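The padded table and the case for a soft landing

Jummai Akande wants me to put my cup down before I touch the fabric, and since I have driven to Wemley to be told why anyone would cover a table in cloth, I do as I'm asked.

The soft-topped table has been creeping into British homes for a while now. It began, as far as I can tell, as an ottoman with ambitions. Then it got wider and lost its storage, and somewhere along the way people stopped putting their feet on it and started folding the washing there. Trusum, a small upholstery workshop with 13 staff, will sell you one in pale grey for £2,105. I asked twice whether that included the legs.

I am not the natural customer. I grew up with a kitchen table you could have butchered a pig on, and I think a surface ought to survive gravy. But I had been promised a change of heart, so I went to look at one in a room got up around it, with lemons on the screen behind and the upholstery left to speak for itself.

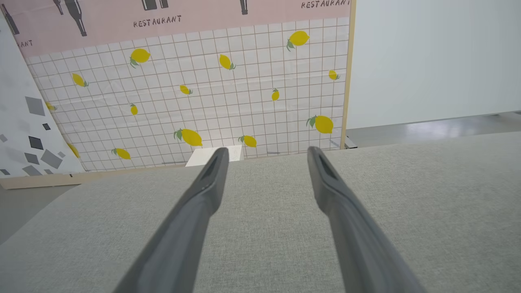 Mine lasted until the first bowl of soup, wrote Hae-won Ha when I asked readers for their experiences, and after that it was a very expensive tray holder. She keeps an oilcloth over hers on weekdays and takes it off for visitors, who then have to be watched.

That is roughly what I expected to hear. What I hadn't expected was how many of the other letters were fond. One couple use theirs only for folding, and say shirts stay where they are put instead of sliding off as they do on varnish. A grandfather in Espinoza Road likes being able to kneel against the edge. Several parents mentioned corners, and the particular noise a toddler makes on meeting a square one.

The corners I will concede. They are rounded at the front, and I walked past them all afternoon without a bruise on my hip, a thing I can't say of my own dining room. The flecked weave is sensible too. Plain grey shows every crumb and hair, and a mixed yarn gives you a day or two's grace before anybody notices.

The folding argument I tested myself. Akande handed me a stack of tea towels, and it's true that cloth grips cloth. A towel laid down flat stays flat. It is also true that I have folded tea towels on beds, on sofas and once on the bonnet of a car, and none of these cost me two thousand pounds.

Cleaning is where the trade goes vague. Hosix, which supplies the fabric, gives a rub count and a care label asking for a damp cloth and no soap. Akande prefers to vacuum it with the brush head and blot anything wet at once. I asked about beetroot. She said she didn't serve beetroot.

As for the screen, I went in ready to dislike it and didn't. Light wood, a white ground with a thin grid, yellow fruit and green leaves: it ought to be too much, the sort of print that turns up on paper napkins in August. Behind all that grey it does the cheering up that the table can't manage. Almost 70 per cent of the people who wrote to me about their soft tables also complained that the room had gone flat after it arrived, and I'd tell them to spend their money on the fabric behind it.

You could do it cheaply. A plain folding frame and a remnant would get you there, provided you pull the cloth tight, as a printed grid shows up a wonky edge straight away. 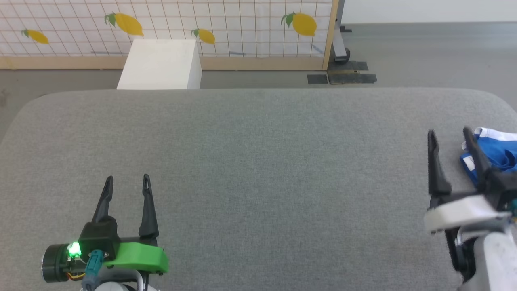 Lemon-print screen, grey upholstered table and a crumpled blue cloth with white trim.

Would I have one? In a bedroom, perhaps, or on a landing where the ironing piles up. Not where people eat. Akande thinks I'm being stubborn and points out that nobody complains about a sofa being soft, and plenty of us have dinner on those. I told her I'd seen my sofa.

She has offered to lend me a smaller one for a month. I have said yes, and bought an oilcloth.

Contact the features desk | © 2022 All rights reserved | Back to top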